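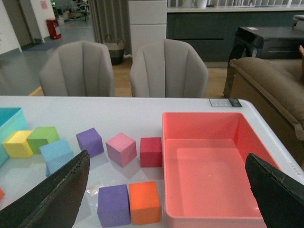 4.3 Does the size of the site matter?

Camp brochures lead with land. Of the material we gathered from the four centres in this study, every printed leaflet gives the size of the grounds before it says anything about staff, food or what a child will do on a Tuesday afternoon. Stulidell, the largest, puts its 700 acres on the front cover and again on the back. The implied argument is easy to follow: more woodland means more freedom, and more freedom means a better week. We found little to support it.

The claim has been repeated often enough in the trade literature that it is now treated as settled. When we followed the references back, most of them led to a single visitor survey carried out for Ikadton shortly after its second lake was opened. That survey asked departing families whether they had "enjoyed the space", and nearly all of them said yes. It did not ask how much of the space they had used. It was handed out at the gate by the same staff who had looked after the children all week, and a form with a complaint on it would have had to be handed back to them. We do not think it can carry the weight that has been put on it.

Our own evidence comes from three sources: the daily activity sheets kept by group leaders, a short questionnaire filled in by campers on the last full day, and walking records made by the research team on the marked trails. The activity sheets are the best of these, dull as they are. They were kept for the centres' own purposes before we asked to see them, and the leaders had no reason to flatter us. Across the four centres they give us 4000 entries, each showing where a group was and for how long.

The sheets tell a fairly plain story. At Stulidell, 90 per cent of the time groups spent out of doors was spent within 10 minutes' walk of the dining hall. The figures for Ikadton and Brinidance are a little lower and the one for Weerakoon a little higher, but the order of the centres does not follow the order of their size. Groups go where the toilets are. They go where the canoes are kept and where a leader can get a child with a cut knee back to the first aid room without carrying her over a stile. The far woods at Stulidell, which fill two pages of the leaflet, appear in the sheets mainly as the place where the night walk turns round.

It could be said that unused land still does some good. Several leaders told us that children like to know the woods go on beyond what they can see, and that a camp with a road at the end of the field would feel quite different. We accept that this is possible. We would only point out that it is a claim about the view and the quiet, and that it could be met by a much smaller site with the right neighbours. Weerakoon rents its playing field and owns hardly any woodland of its own, yet it borders forest on two sides. Its campers were no less likely than those at Stulidell to describe the place as "wild" or "in the middle of nowhere".

The questionnaire is weaker evidence and we have tried not to lean on it. Children filled it in at long tables with their friends beside them, and whole rows of answers match down to the spelling. Where the answers do differ from table to table, they differ over things the brochures leave out. Campers wrote about who they shared a cabin with, whether they got a second turn on the water, and whether their leader knew their name by the first evening. The trails were mentioned less often than the tuck shop. Hardly any child mentioned distance, except to complain of it.

Wet days deserve a paragraph of their own, as they are where the argument from acreage fails most clearly. When it rains hard the land is out of use at all four centres, and a large site and a small one are both reduced to whatever rooms they have. Spending on these rooms is low. Indoor stores in this field seldom rise far above the level of coloured foam cubes and a plastic bin (Figure 4), and the leaflets are silent on the matter. Ikadton has one hall for all its groups, who take it in turns. Brinidance has a converted barn with a good stove and was, on our reading of the sheets, the only centre where a rainy afternoon was planned before it arrived. It is also the only one of the four whose leaflet shows a building on the cover.

We should be as hard on our own walking records as on the work of others. They were made in June, in dry weather, by adults who had been told which trails to look at. They show that the outer paths at Stulidell and Ikadton were overgrown in places and that several marker posts had fallen. They do not show that the paths were unused for the rest of the season, and a path may be overgrown simply because the mower was being mended. We had planned to repeat the walks later in the year and were not able to. For that reason we use the records only where they agree with the activity sheets, and the reader may well feel that this makes them of little use at all.

There is one finding that goes the other way. Older campers on the week-long course at Ikadton, who were allowed to plan a route and sleep out for a night, did use the outer parts of the site, and their answers about the week were warmer than those of the younger groups. It would be tempting to put this down to the land. But the same campers also had smaller groups, more experienced leaders and a later bedtime, and we have no means of pulling these apart. The centre's own report on the course credits the "unspoilt setting" and does not mention group size. We cannot see how its authors could have known which of the two mattered.

None of this amounts to a case against large sites. Land that is kept as woodland is worth having for reasons that have nothing to do with campers, and a centre that sold its outer fields to pay for a better hall might regret it. Our doubt is narrower. Acreage is cheap to state and easy to compare, and funding bodies have begun to ask for it on their forms as if it measured something about a child's week. On the evidence of the activity sheets it measures very little. Time spent on the water, the size of the group and the number of staff who come back for a second season would all be better questions, and each of the four centres could answer them from records it already holds. Section 4.4 takes up the last of these.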